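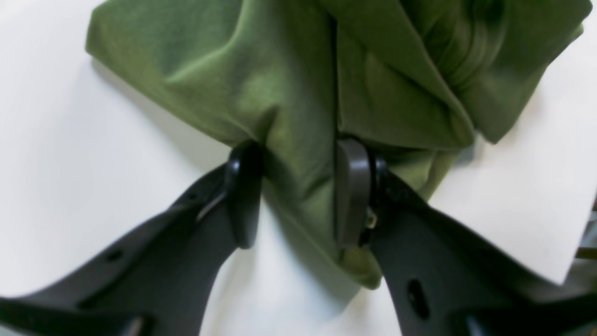
Garment Inspection — Folding Surface, Sheet 431

Home | Checklists | Laundry | Contact

Site: Gitlow
Inspector: Libor Šimek
Date: 10/24/21

1. Surface plain and white, clear to the left of the item; white panel and small brown object on the right. Pass.
2. Fabric: olive green, matte, soft. Looks like cotton knit; care label to be read before sorting. Open.
3. Item laid flat. Fail — bunched, with thick folds on the right and a long crease near the top.
4. Layers separated. Fail. Two layers overlap at the crease. Open out and check between them for pins.
5. Lighting even, no glare on the cloth. Pass.
6. Seams and hems checked for loose thread. Not done, repeat after item 3.

Comment: darker olive in the folds is shadow. Do not record as staining until the cloth is flat.

Print this page | E-mail this page

Contact Pledico | © Pledico | Back to top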